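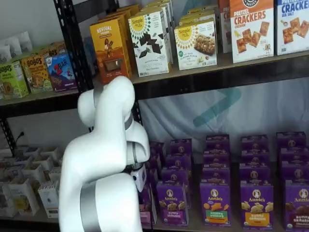 Posted by the Valdale house blog in November | Filed under: heating, damp, moaning | 6 comments

So the loft ducting is finally done, and I can stop going on about it at dinner. For anyone new, we've had a bathroom extractor fan that dripped on us since we moved in. I blamed the fan, obviously, and bought a new one (an Olora, the quiet sort with the timer), and it dripped just as much as the old one did.

The trouble was up above. Whoever fitted the first fan had used that thin bare foil hose and let it sag across the joists like a washing line. Warm steamy air goes in, hits the cold bit, turns back to water and runs down to the lowest point, where it sits until there's enough to come back through the ceiling. Lovely!

I rang Sumus first and they quoted me £741 to do the lot, roof vent included. Fair enough for people who know what they're doing, but I'd seen insulated duct at Vieira for £84 a box and thought, how hard can it be? Quite hard on the knees. Our loft hatch is tiny and the joists are set at 600 centres, so you're shuffling from board to board with a torch in your teeth — I put my elbow through nothing, which I'm proud of.

I kept the run as short and straight as I could, pulled the duct nearly tight and gave it a slight fall towards the outside wall. Foil tape on the inner sleeve, then the insulation pulled back over, then a big clip round everything. I did the second joint twice after trapping a fold in the clip. 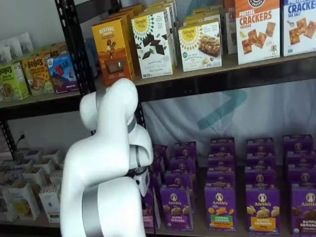

Maureen's Other Half in the comments reckons I should have gone rigid for the straight part and kept the flexible stuff for the bends, as it moves the air better and there's nothing to sag later on. Probably right, and I might do that in the spring. For now the ceiling has had its stain block and I'm off to choose a white that matches the rest of it.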